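Spent the afternoon at the Soren open day and my feet hurt, but wow, so worth it!! Small thread.

Got in at 12 and went straight to the two-armed station everyone was squeezed up against. Its job is glassware on one of those curly chrome racks (my grandma would fight you for that rack).

Up close you realize how much thinking goes into where to grab a thing. They do it by the foot, upside down. 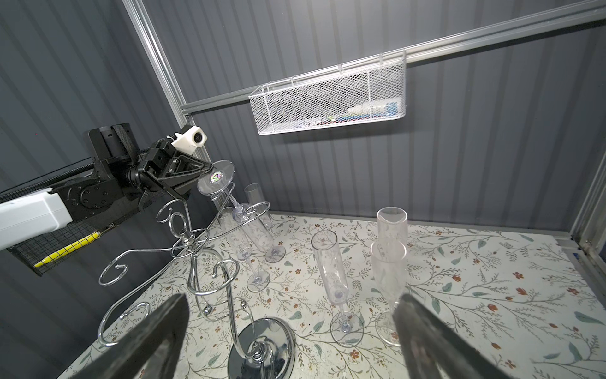 Dardo Espinoza replied that he'd take slow and careful over fast any day, and did they say if a person was driving the arms or if it was running on its own?

Dardo, I asked! The answer was "depends on the hour," and then the guide got pulled away by a school group, so I owe you a better one.
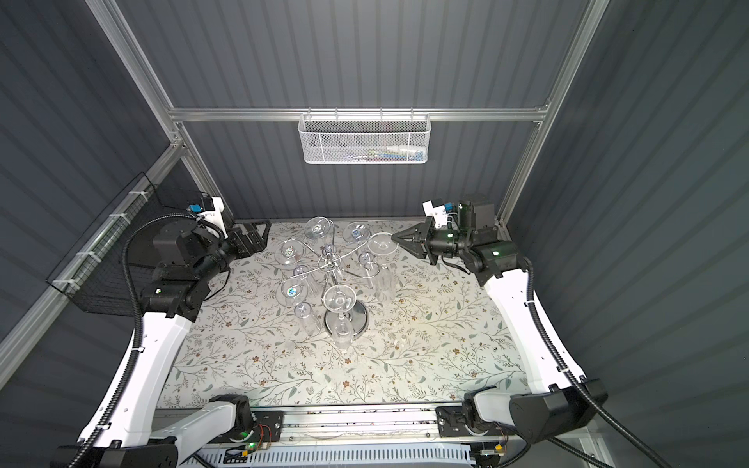 My real reason for going was my own kitchen, where I break nearly 7 glasses a year. I want a rack like this now, robot or no robot. Six stemmed glasses hanging off one skinny post, and the tumblers just go upside down underneath on the tablecloth. I have the counter space for that!

Next one is in June, and the Kinoshita hall opens at 6 for the evening session. Veronika Lüthi, you're coming with me.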